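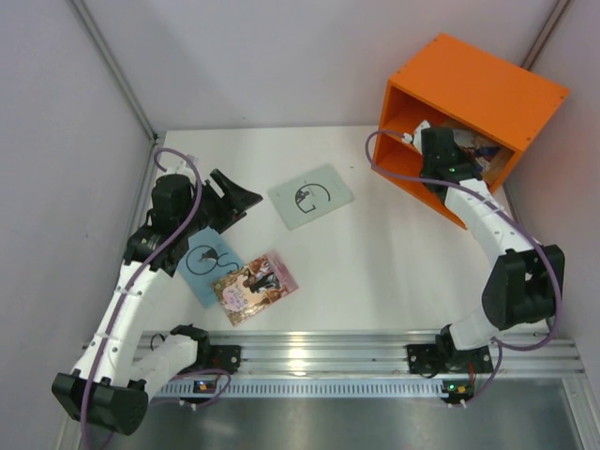
Small shelf, many cards: keeping paper things in order at home

In the last newsletter we asked our readers in Trindau and Gestitz which corner of the home makes them the most tired. We received 46 answers, and we thank you for all of them. We expected to read about kitchens and shoes. Instead, most of you wrote about paper: picture cards, postcards, thin books for children, recipe cards, the cards from games which lost their box a long time ago. These things are too nice to throw away and too slippery to stay in a pile.

So this month the home page of the newsletter is about one simple method, a small open shelf that stands on the table. The one in our pictures is orange and has a horizontal divider. It does not need a wall or a drill, and it can be moved when you need the table for something else.

Before you put anything in

Please empty the table first. It sounds like a rule from school, but I have tried it both ways and the second way always ended with cards under the shelf. Wipe the surface with a cloth and let it dry. Paper is not a friend of wet tables.

Then spread the cards flat, with the pictures up, in one layer if you have the space. Do not sort yet. Only look at them. You will see quickly which ones belong together, and which ones came from somewhere else and can go back there. When I did this at home, I had 200 cards on the table, and only 85 of them were cards I wanted to keep within reach. The rest went into an envelope in the cupboard, with the month written on it (December), and I will look again when one year has passed. If I did not miss them, they can go to the exchange table at the Gestitz library.

Where to put the shelf

A corner is a good place. The shelf cannot be pushed off the back, and the middle of the table stays free for work, for eating or for drawing. Turn the open side a little toward the place where you sit. If the opening looks straight to the side, you must bend your wrist each time to reach inside, and after some days you will stop putting things back and start to put them on top. I know this from my own shelf, which stood wrong for two months.

Leave some table in front of the opening too. You need it as a landing place, where you can make a pile straight before you slide it in.

What goes in which compartment

Books and anything heavy should be in the lower compartment. Lay a thin book flat if it does not want to stand. A soft book that stands alone will bend after some weeks, and then it never closes nicely again. A picture book can also lie with the cover up, so a child who cannot read yet will still find it by the colors.

Cards I would keep in the other compartment, if your shelf has two. Put the big ones at the bottom and the small ones on top. This is not the most beautiful order, but the pile is steady. If you use rubber bands, take wide ones, and do not pull them tight. The narrow ones cut into the edges, and a card with a cut edge catches on its neighbors.
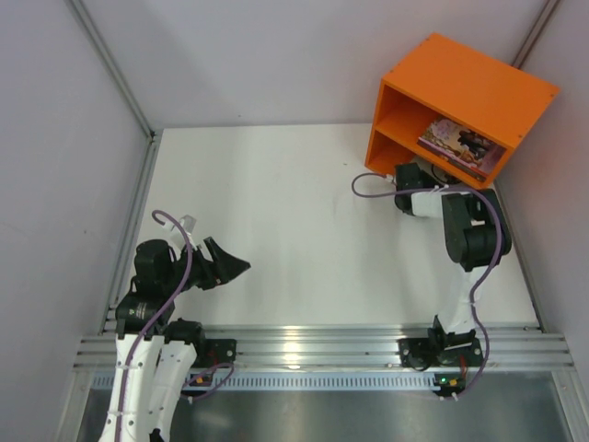
The orange shelf in the corner of the table, with a colorful book lying flat in the lower compartment.

I like very much when a shelf is not full. One book and some free space next to it is a pleasant thing to look at, and it also makes the work easier, for you can take the book out with one hand. In a full compartment you pull one thing and three others come with it.

How to put cards away without dropping them

Take few at a time. Tap the long side on the table, then the short side, until the edges are even. Hold the pile near its back end, bring the front end over the edge of the compartment, and put it down inside before you push. If you push first, the bottom card stops at the edge and bends, and the others go over it. Children do this very often, and also adults who are in a hurry.

To take them out again, pull the whole pile forward and choose on the table. Looking for one card deep inside the shelf with your fingertips is slow, and the pile becomes crooked again.

A few words about buying

The model called Plaltby, which several readers recommended, is sold at the Nikolaidis paper shop in Trindau. It comes flat, with screws, and you need a small screwdriver. Check the screws on the top panel after the first weeks, they can become loose. If you already have a wooden box that is open at the front, you can use it just as well. Cut one board for the middle, sand the edges – especially the front one, where the cards go over – and let the paint dry for some days before any paper touches it.

Some readers asked if a bright color is not too much for a small room. This is a matter of taste, of course. On a white table I find that orange looks friendly, and it is easy to tell a child "please put it in the orange one". My own is gray, and in the evening I do not always see what is left inside.

For the next issue

We would like to write about the drawer where the cables and chargers live. If you have a good method, please send it to us before the end of December, with or without a photo. Short letters are very welcome, and you may write in your own language if this is easier for you. The exchange table in Gestitz is open every afternoon until six, and at the moment it needs picture books and complete card games. Please put a note inside if one card is missing.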